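April, late

Got in before eight because I wanted the right arm checked before the Presden shipment turned up. It didn't turn up anyway.

The fault came back. Yesterday it stopped dead at run 266 and I put that down to the room being cold, which was lazy of me. Today it did it after 19 runs, then again after another five. Same thing each time: the right wrist reports a position it isn't in, the controller tries to correct, and the whole arm gives a hard twitch of about 20 millimetres before the limit catches it. Twenty millimetres doesn't sound much until your own hand is in there straightening the towel. Mine was, on the second one. It caught my knuckle and no real harm done, but I had the pendant on the bench and couldn't have reached the stop.

I've written it up as a near miss. The Fudley people will want to know why I was reaching in with the drives live, and the answer is that we have all been doing it for weeks. Resetting the cloth takes a few seconds and powering down takes a couple of minutes, so people skip it. I'll put that in the report as well — no point leaving it out.

Spent the afternoon on the connector at the wrist. Reseated it, ran the arm by itself with nothing on the table, no fault. Put everything back and started again at half speed, passing the cloth from hand to hand over the blue balloon.

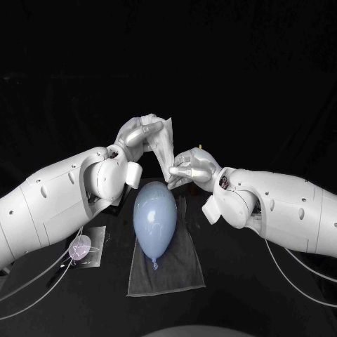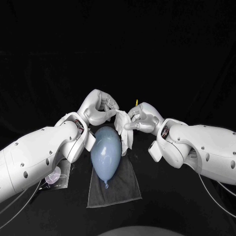 My money is on the cable and not the encoder. The twitch only comes when the wrist is rolled inwards under load, and the Drindanport unit had a chafed lead in the same place last year. I've asked Phetsri for a spare harness and they say they have one on the shelf. Until it's fitted, half speed only and drives off for every reset, me included.

Knuckle is a bit blue. Need to order more towels and find out where the other pendant holder went.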